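Irholm 52 work table, light finish – review after nine months
Posted by Hortensia Zapata
Filed under: Tables and desks

I bought the Irholm in January to replace a folding table that had started to sag in the middle. I wanted something plain, long enough for two people to sit side by side, and light enough to move without taking it apart. It cost $492 from Ginting, with delivery included but not assembly.

Size and fit

The top is 52 inches long and 27 inches deep. Depth is the number to check before you order. With a monitor on a stand at the back you still have room for a keyboard and a notebook, but a large sewing machine or a printer will take up more of it than you expect. Two adults can work along the long side if neither one spreads out. Three can't.

Height is fixed. I am 5'6" and it suits me with an ordinary chair. My neighbor Yao-tsung Tseng is much taller and uses the same table with the extension feet, sold separately in a pack of four. He says they are fine but that the screws supplied with them were too short for his, and he had to go to the hardware store.

Delivery

It came in two boxes on two different days. The legs and rails arrived first and the top a week later, which meant I had a pile of metal in the hallway and nothing to attach it to. Ginting had one tracking number for both, so the page said "delivered" the whole time. A phone call sorted it out, after a long hold. The top was well packed, with foam corners and a sheet of cardboard on each face.

Assembly

One person can do it in an afternoon, though a second pair of hands helps when you turn it over. You get four legs, two long rails, two short rails, a bag of bolts and one hex key. The instructions are drawings only. Step four shows the short rails the wrong way around, or at least I couldn't get the holes to line up until I flipped them.

Leave every bolt loose until all of them are in, then tighten. I did the first corner fully and had to undo it. The hex key is soft and had started to round off by the end, so use your own if you have one. Check the bolts again after a few weeks. Mine had all taken another quarter turn by then, and I have not needed to touch them again.

The top

I ordered the light finish. The other choices were a dark brown and a flat white. The listing doesn't say whether the grain is printed or veneered and I have not been able to find out. It is paler in person than on the Ginting site, closer to cream than to the honey color shown there, and it has a bit more pattern to it.
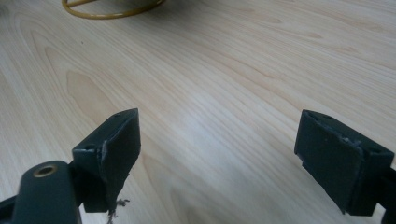 The light finish. The grain runs long, with some rounded figures in it.

Cleaning is easy. A damp cloth takes off most things. Ballpoint needed dish soap. I left a hot mug on it overnight in the first month and there was no ring in the morning, but I would still put a trivet under anything from the oven. Tape comes off without pulling up the surface – I tried masking tape and clear packing tape, and both left only a little glue behind.

There is one scratch on mine, from dragging a metal vise across it, and it shows pale against the pale surface, so you have to look for it. On the dark brown version I think it would stand out.

The edges are squared with only a slight rounding. If you rest your forearms on the front edge for hours, you will feel it. I ended up buying a cheap foam strip for the side where I type.

Stability

This is the best part of it. Front to back it does not move at all. Side to side there is a small sway if you lean into one end, less than on the Cilent table I had on loan for a month before buying this one. The Cilent had a nicer drawer and a worse frame, and anything I did on it with any force made my water glass shake.
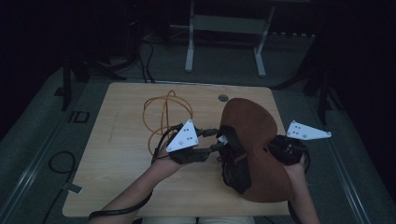
The feet have screw levelers, and they work well on carpet once you press the table down and let it settle for a day. On a hard floor I would add felt pads, as the plastic is thin. My floor is not quite flat near the window, and two turns on one leveler fixed it.

It is also easy enough to shift. Two people can carry it through a standard door on its side with the legs on. I have moved it by myself across the room by lifting one end at a time, but I don't recommend that as a habit.

Things I don't like

There is no cable tray and no holes in the rails to fit one. I used a stick-on tray from Mekura, and it has stayed up so far with a power strip in it. Spare bolts are not sold separately. The warranty covers the frame but leaves out the top, and you have to read to the second page of the leaflet to learn that.

Who should buy it

If you want a plain, steady table for general use and don't need it to go up and down, I would recommend the Irholm. If you are tall, add the price of the extension feet and a set of longer screws. For very heavy tools I would look at a proper bench.

Rating: 4 out of 5. I took one point off for the hex key, the missing cable tray and the way the delivery was handled.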